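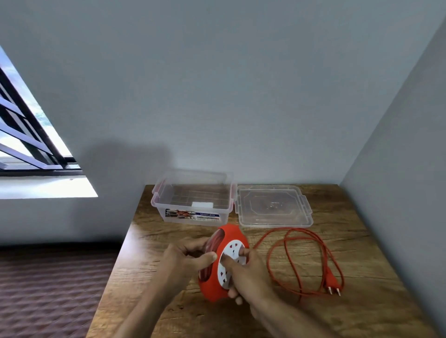 Gisela Domínguez
Contributing editor, footwear and apparel entries

The Clinon Plurkitano is a low-cut canvas sneaker sold by the footwear label Clinon in partnership with the musician Joaquín Lucero. It was released in three colours and is usually described in the label's own material as a co-designed shoe, a claim that has been disputed. A second version, the Plurkitano Mid, followed and was withdrawn from the label's catalogue after a single season.

Background

Clinon began as a maker of work boots and moved into casual shoes when its boot orders fell away. Its early sneakers were plain, inexpensive and mostly sold through discount shops. The label's first attempt at a celebrity line, with the skateboarder Nicanor Daza, produced one shoe and a good deal of advertising. Daza later said he had been shown the finished sample and asked to pick a lace colour.

Lucero's name was attached to the label soon after. The announcement spoke of a long creative relationship, although no earlier contact between the two has been documented, and Lucero had been photographed in a rival's shoes through most of his previous tour.

Design

The Plurkitano has an unbleached canvas upper, a vulcanized rubber sole and a strip of contrasting stitching along the heel. The tongue carries a small woven tag with Lucero's initials. Clinon has said that the shape was drawn from scratch. Collectors have pointed out that the outsole pattern matches that of the Benavides, an older Clinon model, down to the placement of the flex grooves, and that the two shoes take the same insole.

The designer credited inside the box is Peiyu Qiu, who had left the label by the time the shoe went on sale. In an interview with the trade newsletter Trinavus, Qiu said the upper was finished before Lucero signed and that his main contribution was to ask for the heel stitching — in green, which was changed to grey. Clinon replied that design is a shared process and did not address the dates.

Release

The shoe was launched in November through the label's website and 19 shops. Pairs were offered in white, sand and a dark blue that appeared nearly black in the promotional photographs, and that drew complaints from buyers who had expected black. Clinon described the launch as sold out within 55 minutes. It has never published the number of pairs made, and without that number the figure says little about demand. Several of the shops still had common sizes on the shelf the following week.

Resale prices rose briefly and then dropped below retail. Benjamín Bustos, who tracked 86 resale listings for Trinavus, found that many of the early high prices came from seven accounts, and that few of those listings ended in a sale. He stopped short of calling the prices staged, and no one has shown that the label had a part in them.

The Plurkitano Mid

The Mid raised the collar to the ankle and replaced the canvas with a canvas and suede mix. Reviews were lukewarm. The suede panels were said to bleed dye onto light socks, and the padding at the ankle was thin for the price.

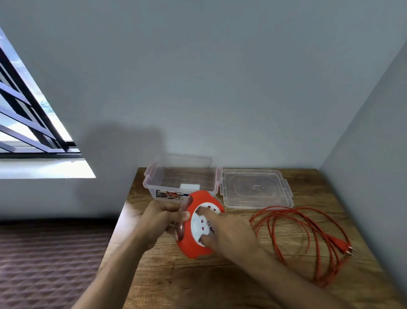 Clinon called the Mid a limited edition, a phrase that did not appear in any of its material until after the shoe had been marked down. The last pairs were cleared through an outlet store, some of them in plain boxes without the Lucero tag.

Reception and claims of sustainability

Fashion writers were kinder to the original than collectors were. It was praised for looking good when scuffed and for leaving the logo off the side. The claim most often repeated in favourable coverage, that the canvas was recycled, comes from a hang tag reading "made with recycled content." The tag gives no percentage and names no certifier. Asked about it in August 2023, the label said the wording referred to "components of the product," which could as easily mean the laces.

Lucero has rarely spoken about the shoe. He wore it in two music videos and has since been seen performing in boots. Whether the partnership is still in force is unclear — Clinon lists it as ongoing, but no further model has been announced.

See also

Benavides (shoe)
Celebrity-endorsed footwear
Vulcanized sole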